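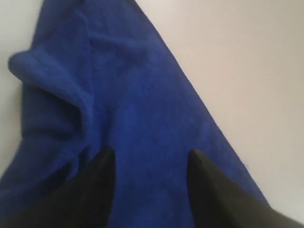
Figure 5.1 Wrist camera view of a two-finger gripper at a bunched blue towel. The fingertips are apart, with fabric between them.

Chapter 5
Showing the Robot What to Do

Towels have become the standard test of teaching by demonstration, and they deserve more suspicion than they usually get. A person takes hold of the robot's arm, or drives it from a distance with a pair of handles, and folds a towel. The motions and the camera views are recorded. After enough repeats, a program is trained to produce similar motions when it sees similar views. The sales literature calls this "teaching." We will use the word too, for want of a better one, but the reader should keep asking what has been learned.

Look again at Figure 5.1. Between the two black tips the cloth is fairly smooth. Farther up, on the left, a thick flap curls over a dark crease. Which of these should the gripper go for? A person who folds laundry has an answer at once, and would find it hard to put into words. The recording stores where the fingers went. It does not store why, and the program is left to guess at the reason from many examples, some of them careless.

The Pramer exercise, which we return to throughout this chapter, began with 300 demonstrations of a single fold. The operators worked by remote control and were told to behave naturally. They did, and that was the trouble. Some pinched the cloth at a corner. Others dragged an edge across the table first. One group paused before every grasp while they checked a second screen, and the trained program paused too, for no purpose of its own. When the recordings were reviewed, 17 had to be thrown out for dropped cloth or lost signal. Whether the remaining ones were good is a harder question, and the Pramer report does not really answer it.

It does give a success rate of 93 percent. Before quoting a number like that, find out what counted as a success, who set up the towel between trials, and whether the table and lighting were those used in training. The Nerker trials, covered in Section 5.4, changed only the tablecloth and got a much less cheerful result.

Section 5.1 compares guiding an arm by hand with driving it remotely. Guiding by hand gives the teacher a feel for contact, but puts the teacher's own arms in the camera's way. Remote control keeps the view clear and takes away most of the feel. Section 5.2 deals with delay, and Section 5.3 with operator fatigue, which in our experience shows up after 15 minutes and is rarely reported.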